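Is pomelo pith worth fighting with? 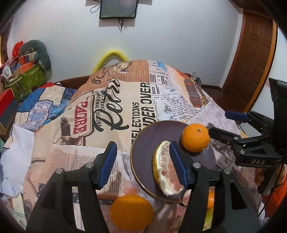
Paid $4 for one at Gallegos and half of it seems to be white padding. The web says score the rind, peel, done. I don't buy it. Any real method?

Gradden
Quarter it first, then pull the pith back with your thumbs. Strip the skin off each segment too — it's bitter. Takes me 3 minutes.

Vomach
3 minutes? Doubt it. Mine take ages, and you still end up with sticky fingers.

Jetport
Just buy mandarins. Same colour bowl, no labour.

2 of 3 found this helpful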